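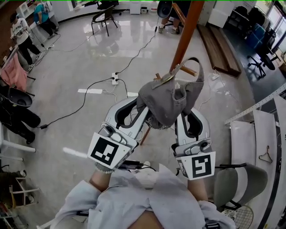
Griet Dekker asks that every garment be hung by its strongest seam – collar band, waistband or shoulder – and the rule has stood at Verham since the first hanging bench was set up.

About Verham

Verham studies how clothing is picked up, hung and put away. Work covers soft garments only: knitwear, shirts, light trousers. Footwear and bedding are handled at Puvidby.

The garment store holds almost 500 pieces, sorted by fabric weight and stretch. Each piece is retired after 40 hangings or at the first pulled thread. Clips are checked for burrs every December.

Sessions run 2 hours, with a change of garment type between sessions. Eero Saarela keeps the garment register. Requests for access go through the front desk at Drotevell, second floor.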